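Inicio > Revista > Número 11 > Vida doméstica y cultura material

4. La mesa redonda como lugar de limpieza

Quien haya compartido una cocina pequeña sabe que las superficies redondas se limpian de otra manera que las rectangulares, y en las conversaciones que mantuvimos en los pisos del barrio de Revard esta diferencia salía una y otra vez, casi siempre sin que preguntáramos por ella. Una encimera tiene un principio y un final, y la bayeta va de un lado al otro con cierta disciplina. La mesa redonda, en cambio, invita a empezar por donde uno está sentado, y lo que suele ocurrir – lo reconocían con bastante buen humor nuestros informantes – es que se limpia primero la parte propia y después, si queda ánimo, la de los demás.

En el trabajo previo que publicamos con el nombre de Restik nos habíamos ocupado sobre todo de los productos: cuáles se compran, cuánto duran, dónde se guardan. Aquel cuestionario reunió 1,000 respuestas y nos enseñó mucho sobre los armarios, pero bien poco sobre las manos. Por eso en junio quisimos volver a lo más sencillo, que es el gesto de coger un pulverizador y pasar un paño, y dedicarle el tiempo que merece.

Entre las 10 mesas que visitamos, la que más nos hizo pensar fue una blanca, en una habitación pequeña de paredes gris claro, porque en ella el café y la limpieza ocupan el mismo sitio. El molinillo y la jarra de acero tienen su lugar hacia el fondo y, según nos contaron, apenas se mueven de allí: se limpia rodeándolos. Esta costumbre, que en el piso llaman «dejar la isla», la encontramos después en otras casas con tostadoras, fruteros y hasta una máquina de coser, y nos parece que dice algo valioso sobre cómo los objetos pesados acaban decidiendo el recorrido del paño.

También el paño tiene su historia. Los de rayas finas, que en muchas casas empiezan su vida secando vasos, pasan a la mesa cuando pierden el apresto y de la mesa al suelo cuando ya no hay remedio. Una de las personas entrevistadas nos habló de este descenso con verdadera ternura – guardaba todavía uno de la cocina de su abuela – y nos advirtió de que un paño demasiado nuevo, por bonito que sea, empuja las migas pero no las recoge. El pulverizador despierta menos afecto, aunque todo el mundo tiene una opinión sobre el gatillo: si gotea, si cansa la mano, si hay que apretar dos veces antes de que salga algo.

La figura 3 corresponde a esta mesa. Conviene leerla junto con lo dicho en el apartado anterior acerca de la mano que pulveriza y la mano que espera, reparto que nuestros informantes describían como natural y que, sin embargo, varía mucho de una casa a otra.

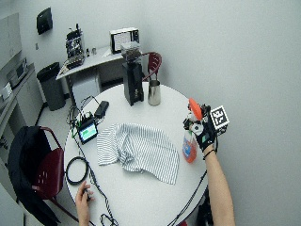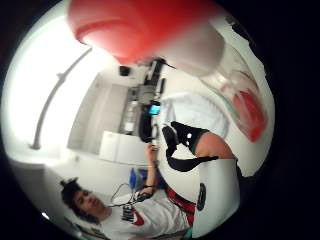 Figura 3. Pulverizador, paño de rayas, molinillo y jarra sobre la mesa redonda (primera imagen); la persona, con la mirada baja, en la misma habitación (segunda imagen).

Compartido 11 veces · 10 comentarios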